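Notebook, July, Gronside annex
Entry: paper cup leak-through, hot fill, second round

Carried over from last entry: seam weeping on the ribbed single-wall stock from Zalewska. Urszula wants a yes or no on the side seam before we talk to them again. Damian still thinks it is the bottom curl. I have no opinion yet.

Conditioning. Cups out of the sleeves and into the humidity cabinet overnight, 50 percent RH. Cabinet log has a dip at 04:10, back within limits in under ten minutes. Noted, not repeating the run for it. Water from the Jovum kettle, set to 90 C, checked with the probe at each pour. Probe was checked in ice water first, read 0.2 high. No correction applied to the values below.

Procedure as before with two changes. Fill line moved down to 15 mm below the rim because the last round slopped over during the carry and we got false wet spots on the blotter. Hold time extended from 20 to 45 minutes. Blotter paper under each cup, weighed before and after. Dye in the water (food grade blue, one drop per cup), which makes the seam easier to read than plain water did.

Batch of 14. Results at 45 min:
Cups 1 to 5, blotter dry, no dye at seam.
Cup 6, faint blue line at the lower end of the side seam, blotter dry.
Cups 7 to 10, dry.
Cup 11, blue at the seam foot and a crescent on the blotter, 0.08 g.
Cups 12 and 13, dry.
Cup 14, void. Knocked while reading the probe.

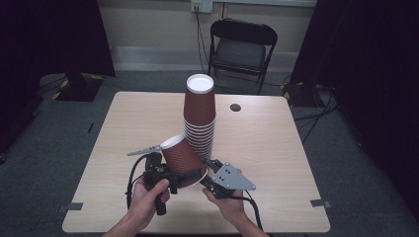 Cup stack on the bench, July.

Cut 6 and 11 open along the side opposite the seam. In both, the dye gets in where the side seam meets the bottom disk, at the step where the wall goes from one layer to two. Nothing higher up the seam. So Urszula and Damian are each partly right. Under the loupe the coating on cup 11 does not bridge the step. There is a gap I would put at about 4 hundredths of a millimeter, but the loupe scale is coarse and I would not quote that outside this book. Cup 6 looks bridged and leaked anyway — cross section needed.

Remigiusz asked if the heat seal jaw at the supplier could be running cool. Possible. A cool jaw should give a weak seam over the full height, and the peel strips from the last entry were fine at the top and middle. I did not pull strips from the bottom 10 mm. That was an oversight and it goes first on the list for next time.

Lot trace. Sketix shows 1,527 cups received under this lot number, delivery note agrees. Hiwot found a second lot mixed into one of the sleeves, same print code, different bottom stamp. I had not been recording bottom stamps. Went back to the cut cups: 6 and 11 carry the same stamp. The others had already gone in the bin by then, so no comparison is possible.

From now on write the stamp on the blotter before filling. Pencil only, the marker bleeds.

Open items:
Peel strips, bottom 10 mm, both stamps.
Cross section of cup 6, resin is in the flammables cabinet, check the date on the hardener.
Repeat hot fill, equal numbers from each stamp, blotters coded so the reader does not know which is which. Awuor to read.
Ask Zalewska what the bottom stamp refers to (machine, shift, or tooling) before telling them what we found.
Balance drifts 2 mg when the door to the corridor is open. Keep it shut during weighing.

Stopped at 17:40. Cabinet left running with the next set in it.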